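The Reading Table

The notice was fixed to the inner door of the Pembridge Institute on a Monday, and by noon the members had read it. It stated that the reading table would be cleared and wiped at the close of each day, that items left upon it would be listed, and that the list would be kept by the Deputy Registrar, Anathi Matlala.

Miss Matlala had not asked for the duty. She had been appointed to look after the lending records, of which there were 966, and she had supposed that the furniture would be looked after by somebody else. She was, however, a person who carried out instructions in full. She bought a ledger, ruled it into columns and placed a green cloth in the drawer of her desk.

The first entries were of small consequence. An umbrella was recorded, and a single glove. On the Thursday a book was left at the far side of the table, closed and square to the edge, and a little picture frame had been laid flat to the right of it. Miss Matlala entered both. She wiped the table as far as the book, considered the matter, and wiped round it.

Under the regulations an unclaimed article was to be removed after three days. On the third evening she stood at the table with the cloth in her hand and found that she did not wish to comply. The book had belonged, she was nearly certain, to old Mr Mofokeng, who had read at that place every afternoon until the spring. The frame she did not know. She thought that whoever had put them there had meant them to be there together - and that the regulations, which ran to six pages, had made no provision for it.

She therefore wrote to the Registrar. Her letter requested that the two articles be regarded as fittings of the table, to be dusted with it and not removed. It requested further that the word "cleared" be struck from the notice and the word "kept" put in its place. She signed it, made a copy for the file and returned to her wiping.

The reply took most of September to arrive. It granted the first request and deferred the second. Miss Matlala entered the decision in the ledger under the heading of Furniture, and took the green cloth out of the drawer.
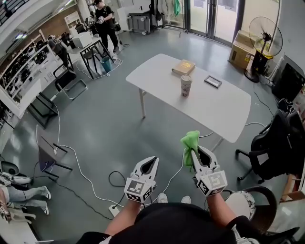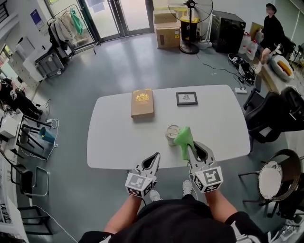
The table, the book and the frame, with the green cloth at hand.

Petronella Msimang remarked, on being shown the ledger some weeks afterwards, that she would have claimed the book herself had she known it could be left so long, and asked whether a member might apply to have a chair entered on the same terms. She was told that the application must be made in writing.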